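Zwischen den Jahren, oder: Was bringt eigentlich so eine Spülmaschinen-App?

29. Dezember, abgelegt unter Haushalt, Gemecker

Die Spülmaschine ist im November gestorben. Mitten im Programm, mit einem Geräusch wie ein Löffel im Mixer, und danach stand das Wasser drin. Der Techniker hat zwei Minuten hineingeschaut und gesagt, die Umwälzpumpe, lohnt nicht mehr. Ich habe ihm das erst nicht geglaubt, weil Techniker das bei mir immer sagen. Dann habe ich den Preis der Pumpe nachgesehen und es ihm doch geglaubt.

Also eine neue. Wer in den letzten Jahren keine Spülmaschine gekauft hat, macht sich keine Vorstellung, was die inzwischen alles können wollen. Ich wollte eine Maschine, die Geschirr sauber macht. Angeboten wurde mir eine Mesuvier mit WLAN, Sprachsteuerung und etwas, das im Prospekt »intelligente Beladungsanalyse« hieß. Der Verkäufer war nett und konnte mir trotz dreimaligem Nachfragen nicht erklären, was da analysiert wird. Die Trübung des Wassers, meinte er schließlich. Das konnte meine alte auch, da hieß es noch Automatikprogramm.

Genommen habe ich dann die Prorkard für 517 Euro, das zweitbilligste Modell im Laden. Auch die hat eine App. Ohne App kommt man offenbar nicht mehr aus dem Geschäft.

Die App habe ich installiert, ich will ja nicht urteilen, ohne es probiert zu haben. Sie wollte meinen Standort, meine E-Mail-Adresse und mein Geburtsjahr. Standort habe ich abgelehnt, Geburtsjahr ist 1900. Danach konnte ich vom Sofa aus sehen, dass die Spülmaschine läuft. Die Küche liegt direkt neben dem Wohnzimmer, ich höre, dass sie läuft. Aus der Ferne starten kann man sie auch, vorausgesetzt, man hat vorher eingeräumt, den Tab eingelegt, die Tür geschlossen und am Gerät den Fernstart freigegeben. Wer das alles gemacht hat, steht davor und kann auch auf den Knopf drücken.

Und dann die Sparversprechen. Das Eco-Programm läuft bei mir gut dreieinhalb Stunden, und in der App erscheint hinterher ein grünes Blatt. Was das Blatt bedeutet, steht nirgends. Kein Verbrauch in Kilowattstunden, keine Liter, nur ein Blatt. Einmal waren es zwei Blätter, gleiches Programm, gleiche Beladung, soweit ich das sagen kann. Ich habe den Kundendienst angeschrieben und eine freundliche Antwort bekommen, in der das Wort Nachhaltigkeit vorkam und sonst wenig.

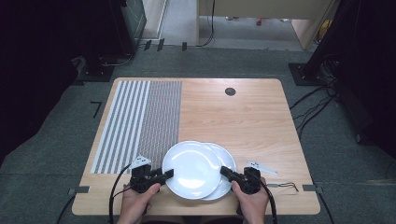 Tariq Dogar, mit dem ich früher in einer WG gewohnt habe, schwört übrigens auf Handspülen. Er behauptet, er brauche dafür weniger Wasser als jede Maschine. Ich habe mit ihm zusammen gewohnt. Er lässt den Hahn laufen, während er telefoniert. Trotzdem hat mich die Woche ohne Maschine ein wenig auf seine Seite gezogen, weniger wegen des Wassers als wegen der Ruhe. Zehn Minuten nach dem Essen, Radio an, fertig. Die Töpfe spüle ich sowieso von Hand, bei 70 Grad im Intensivprogramm sind mir schon genug Sachen stumpf geworden. Das gute Messer meiner Großmutter zum Beispiel, das mein Besuch in bester Absicht eingeräumt hatte.

Was mich mehr beschäftigt als die App, ist das Pulver. Beim Gerät lag ein Probepaket Gilska-Tabs, »mit Dreifachkraft«. Drei Kammern, drei Farben, und eine davon soll den Klarspüler ersetzen. Gleichzeitig blinkt die Maschine, wenn kein Klarspüler eingefüllt ist. In der Anleitung steht, man könne die Anzeige bei Multitabs abschalten, zwei Seiten weiter wird empfohlen, trotzdem Klarspüler zu verwenden. Ja, was denn nun? Ich habe beides ausprobiert und sehe an den Gläsern keinen Unterschied — was natürlich auch an meinen Augen liegen kann oder am weichen Wasser hier. Ich nehme jetzt wieder loses Pulver aus dem Karton. Das kostet einen Bruchteil, und ich kann bei halbvoller Maschine weniger nehmen.

Den Testberichten traue ich auch nicht mehr so recht. Auf drei verschiedenen Seiten stand wortgleich derselbe Satz über den »flüsterleisen Lauf«, und auf allen dreien war darunter ein Knopf zum Kaufen. Flüsterleise ist sie nicht. Sie ist leiser als die alte, aber die alte war am Ende ja auch kaputt.

Meine Schwester hat seit acht Jahren eine Pryor ohne alles, mit Drehknopf. Die Beschriftung ist abgerieben, sie weiß auswendig, wo sie hindrehen muss. Ich habe sie an Weihnachten gefragt, ob sie irgendetwas vermisst. Einen zweiten Besteckkorb, hat sie gesagt.

Vorgestern hat sich meine App dann gemeldet, es gebe ein Update für die Spülmaschine. Dauer unbekannt, das Gerät bitte währenddessen nicht benutzen. In der Spüle stand das Geschirr vom Abend mit acht Leuten. Ich habe auf »Später« getippt und seitdem fragt sie jeden Morgen wieder.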